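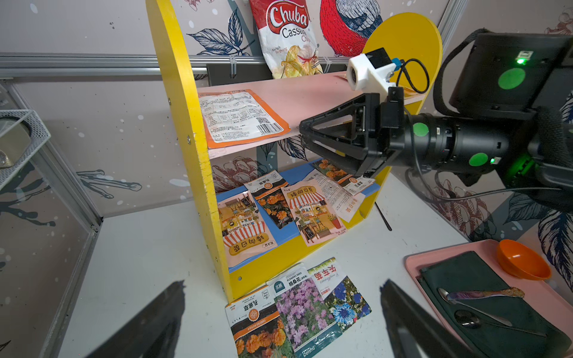
Shelf tidying (robotics)

Shelf tidying is the household chore of putting things back on a shelf in some kind of order, and, in robotics, the long effort to get a machine to do the same. It takes in sorting, straightening, turning packages face out, returning strays from the table below, and leaving alone whatever was fine to begin with. People usually learn it by about the age of six and then decline to do it. Machines have the opposite problem: they are willing, and mostly can't.

The chore is often grouped with table clearing and dish loading under the general heading of home manipulation. It is distinct from warehouse picking, where the boxes tend to be boxes and somebody has paid for good lighting.

Why it is hard

A shelf looks like an easy place to work. It has flat boards, it stays put, and everything on it can be reached from one side. The trouble starts with the things people keep on shelves.

Seed packets are a common headache. A paper seed packet is thin, light, a little slippery, and has nothing to hold on to when lying flat. A person slides it to the edge of the table with one finger and pinches it there, or gets a fingernail under a corner. A gripper with two stiff fingers has no fingernail. It can press down and drag, which works until the packet meets a bump, or it can try to squeeze the packet across its width, which turns marigolds into a small tent. Packets that overlap on a shelf are worse, as picking up the front one tends to bring its neighbor along for the ride.

Snack bags bring a different kind of misery. A bag of chips is mostly air, changes shape when touched, and makes an alarming noise. Grip it lightly and it slumps; grip it firmly and the job is now sweeping. Standing a bag upright against a wall is a thing most adults do without looking, and it has used up a fair number of graduate student afternoons.

Then there is the matter of which way round things go. A package lying on its face, showing only the small print and the barcode, is in the right place and still wrong. To fix it the machine has to notice that it is looking at a back, guess what the front looks like, pick the thing up, flip it, and set it down without knocking over whatever stands beside it. Each of those steps can be done fairly well on its own. Done one after another, the odds get thin.

Methods

Early systems were programmed step by step. They worked from a fixed list of objects in known positions and did very well as long as no one had been in the room. Moving a shelf by the width of a thumb was enough to end the demonstration.

Most current work relies on learning from people. An operator steers the arms through the chore many times over while cameras record, and a model is then trained to copy the motions. Small cameras mounted at the wrist are popular for this, since a camera across the room tends to get a fine view of the robot's elbow at the moment the fingers close. Two-armed setups have become common as well. One arm holds and the other places, or one waits while the other works, and the waiting arm can be surprisingly in the way.

The Senodham trials are the usual point of reference. They gathered 3162 recorded attempts at putting packets and small packages on low shelves, with the surroundings changed between batches: busy wallpaper, plain walls, bright boards, dull boards, a clutter of spoons and cloths nearby that had nothing to do with the task. The clutter was the useful part. Models trained on bare tables behaved nicely on bare tables and went after the cutlery everywhere else.

A second set of 392 attempts was held back for testing and included packets with printing the model had never met. Results were best on stiff packages, middling on bags, and poor on paper packets that lay flat.

Patterned wallpaper deserves its own mention. Flowers printed on a wall look a good deal like flowers printed on a packet, at least to software that has been told to go and fetch flowers. Reports of grippers advancing with confidence on a painted petal are frequent enough that some groups now keep a loud pattern behind the shelf on purpose.

Measuring success

There is no agreed test. The Gurwood scale, probably the best known, gives up to 100 points per shelf and takes points off for drops, crushed goods and objects left behind. Its critics point out that it says little about time. A shelf that scores in the nineties after three quarters of an hour would not impress most households, particularly those waiting to use the table.

The Zandetti rules go the other way and put the stress on speed, with the result that entrants learned to shove. A later revision added a penalty for shoving. The definition of shoving runs to 2 pages.

Delali Odoi, who worked on the Senodham trials, has argued that both scales miss what people mean by tidy. In her account, a shelf is tidy when the person who lives with it stops noticing it. She proposed asking the owner. This was received politely and has been used very little, in part because owners disagree with each other and, when asked again after lunch, with themselves.

Order and meaning

Tidying also calls for opinions. Seeds can be grouped by flower, by color, by packet size, or by when they ought to be planted. Chips can share a shelf with seeds or can be held to belong in a kitchen. A label in a language the owner reads may settle the matter, and reading labels is one of the few parts of the job where machines now do well. Picking out sunflowers from marigolds by the printed name is largely solved. Getting the marigolds up off the table is where the afternoon goes.

Language models are sometimes used to choose the arrangement, with a separate system moving the arms. The plans are generally sensible and sometimes quite beautiful. They are also written by something that has never had to hold a packet.

Present state

As of the latest round of published trials, machines can put stiff, well-separated items on a low shelf in a room they have seen before, slowly, with a person standing by. Change one of those conditions and performance drops; change two and the person standing by does the job. Tabrizi, which sells arms to laboratories, lists shelf work among the tasks its customers are exploring, a word that covers a lot of ground.

Softer fingertips have helped with bags. Thin scoop-like nails have helped with paper, though they wear down and need replacing often. Suction works well on smooth wrappers and badly on creased ones, and creased ones make up most of what is found in homes. Combining all three on one hand has been tried and produced a hand too wide to fit between the boards.

Claims that a home machine will soon take over the chore appear every few years, usually in June, when the trade shows are on. The shelves in the promotional videos tend to be very clean before the robot starts.

See also: Bag handling; Bin picking; Dish loading; Folding (laundry); Wrist camera

Contact the editors | Copyright and reuse | Back to top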